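Clearing the Long Table at Tromgate

If you have been in the front room at Tromgate lately you will know that the big table by the door has become the place where everything lands. Booklets, gift wrap, the spare notepad, somebody's drink – it all ends up there, and most of us have stopped seeing it.

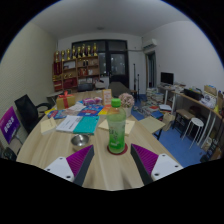
So in March we are having a proper sort-out, starting at 11 in the morning and going on until the tea runs out. Printed matter goes first. Anything from Stundska that is more than a year old can be recycled, and the newer booklets will move to the rack in the hallway, where visitors might even pick them up!
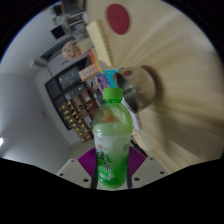 Small supplies are the next job, and I'm afraid they wander more than anything else we own. Munteanu has kindly given us 17 shallow trays, and I'd love to see them put to good use. The yellow ruler can have one, along with the pens and scissors whenever they surface, and the little colorful packages would fit nicely in another. Cups go back to the kitchen, please.

The flowers are staying, and so is the gift box until its ribbon has been admired by everyone.
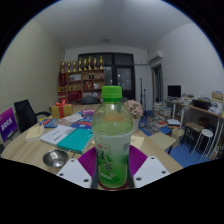 Green tea, books and flowers on the big table at Tromgate.

Do bring a tote bag if you would like to take some reading home.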